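Hand-held gripper loses tracking when I work close to a pole - data thrown away

Posted in: Grippers and end tools
Viewed 606 times

Desmond Szabo

Hello all. I hope this is the correct section, I was not sure between this one and the section for cameras.

We use a hand-held gripper with two fingers to record tasks, and later the recordings are used for teaching an arm. Each finger has a cube with the square black markers. The software is Nivow, and it calculates the opening of the fingers and the position of the gripper from the markers on the cubes. For table work it was good for many weeks. I have no complaint there.

The trouble started when we moved to tasks on a tall wooden stand with pegs. When the gripper comes near to the stand, the position jumps. Sometimes it is only a small jump and the filter repairs it. Sometimes the whole path turns over for a short time, as if the gripper was pointing to the ceiling, and then it comes back. After this the log writes:

marker pose rejected, error 763

and the rest of the recording is marked as bad.

What I have tried until now:

I cleaned the cubes with a soft cloth.
I printed new markers and measured them with a caliper. The size is correct.
I did the camera calibration again, two times.
I changed the USB cable.
I put back the older version of Nivow, build 2532. It has the same fault, only the message is shorter.

From the last set of 35 recordings I could keep very few. My colleague at Prarnham has the same gripper and does not see the problem, but he works only on a table.

There is also one thing which worries me more. Last week we played one of the recordings on the arm, one which the software had accepted as good. In the middle of the movement the wrist made a very fast turn and the arm hit the stand. The emergency button was pressed and no person was near, so there is only a mark on the wood. But the recording had no red flag at all. How can this be, and how do I find such recordings before I play them?

Thank you for every help.

Drukton
Member, reply marked as helpful by 3 people

Hello Desmond, we had nearly the same fault with another gripper, so I will write what we learned. I am sorry if it becomes long.

I think your calibration is fine. If it was wrong, you would see errors at the table also. The turning over which you describe is a known weakness of flat square markers. When the camera sees only one face of the cube, and this face is small in the image or seen nearly straight from the front, there are two positions of the marker which fit to the image almost equally well. The software must choose one. With a little noise it chooses the wrong one, and the gripper "turns over". When it sees two faces of the cube at the same time, the choice is much easier.

Now, close to a pole, you have two more difficulties. The pole or a peg can cover part of a cube. And your own hands do it too, because you bend the wrists to reach around the wood. At a table you hold the gripper in nearly the same way every time, so you never notice it.

Please look at one of your bad recordings, slowly, and stop at the place where the path jumps. I am quite sure you will find that one cube shows a single face, or that something crosses a marker.
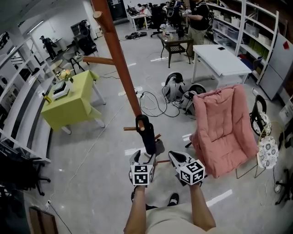
The second thing to check is the light. A glossy floor and a long ceiling light are not good friends of printed markers. If your print is shiny, the reflection can make a black square look gray in exactly one angle, and then the corners are found in the wrong place. Print on matte paper or matte film. For us this removed a large part of the bad recordings, before we changed anything else.

Then the settings. In Nivow there is an option to calculate one position from all visible faces of a cube together. In our installation it was switched off after the update and each marker was calculated alone. Switch it on. But you must first measure the cube properly and enter how the faces stand to each other, or the result will be worse than before.

About the arm. Please do not play any more of these recordings until you have checked them. The filter is the reason why you saw no red flag: it makes the jump smooth, so it looks like a real fast turn, and the test for bad data runs after the filter. You should test the raw positions. We wrote a small script which compares each position with the one before, and if the rotation between them is faster than a human wrist can do, the recording is refused. Also set a speed limit on the wrist joints in the arm controller itself, because a script on the computer is not a safety device. And the first play of every new recording should be at low speed, with the stand taken away.

Shukla

Same error here, I just restarted the program and it went away. Maybe try a different USB port, the blue ones are better.

Desmond Szabo

Thank you Drukton, this was very useful. (Shukla, I tried the other port also, but the error stayed.)

I looked at the raw positions of the recording which made the accident. The jump is there, very clear, over a few images only, and at this moment one cube shows a single face. After the filter it looks like a normal turn. So I have moved the test before the filter, and it now refuses this recording and also several others which I believed were good.

The option for all faces together was off here too. I have not switched it on yet, first I want to measure the cubes again. The matte film is ordered and should come before September. Until then we record only at the table and the arm stays at low speed.

Last edited 7/29/23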